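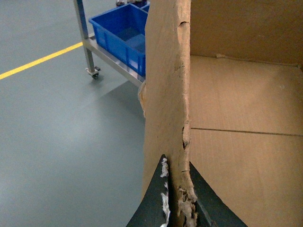 *Slide 1: the gripper closed on the wall of an open box, with a metal cart behind.*

**Opening (speak slowly, wait for the late people)**

Good morning. My name is Oluwaseun Adeyemi and I work with packing lines at Madutari. I will talk about one small job, the moving of boxes, and about the people who did this job by hand before.

At our Lelero site we have 11 people on each shift. In November they moved 646 boxes in one shift. Ask the room: who has done this work? Wait for hands.
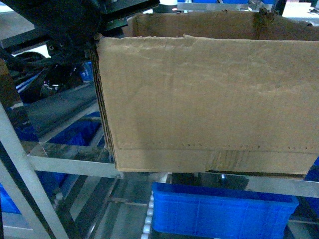 Lifting was the first reason for the project. Ebony Ruawai, our shift lead, asked for help with sore shoulders long before anyone spoke about robots. So please remember that the request came from the floor – the managers only signed it.

What changed first was the talking. Before, two people stood at the rack and talked all day. Now one of them is often at a screen, and she told me she misses this. We moved the breaks so that the whole team sits together at 10:30.

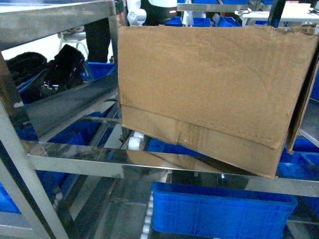

Old boxes are the difficult part. Cardboard gets soft after many uses, the edges tear, and a person feels this in the fingers at once. Czesław Nowakowski wrote our rules for when a box must be retired. He has packed for many years, and his rules are now part of the training. His pay grade changed too. (Say this clearly, people always ask.)

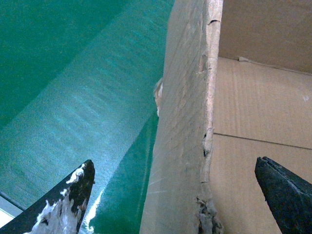
Training takes 105 minutes for the first part. We made it too short in the beginning and had to repeat it. Nobody lost a job in this project, but three people moved to another team, and one of them did not want to. I don't hide this.

**If there is time:** the story about Walczak and the wrong labels.

**Questions.** For costs, send them to Busisiwe Chauke, she is in the second row.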